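3.2 Surface finish and perceived cleanliness

Participants in the Hidton canteen study (n = 130) rated tableware in plain white, plain black and dark speckled finishes before eating. Ratings were given on a 78-point scale adapted from Rathore and Lozano. Lighting was held at 610 lux at table height.
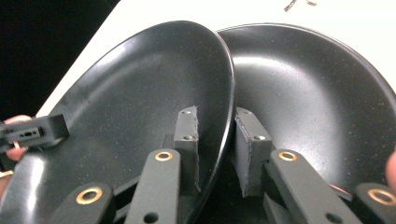

Figure 4. Black speckled dishes with a shallow profile.

Speckled dishes scored lower for perceived cleanliness than plain white ones, but higher than plain black. One likely cause is that light flecks hide small marks – an effect Vlachou also noted for worktops. Highlights on the curved surface may add to this, though gloss was not measured separately. Of the 65 participants seated at Clundgate, most gave the same order in the November repeat. Age had no clear effect on the ratings at either site.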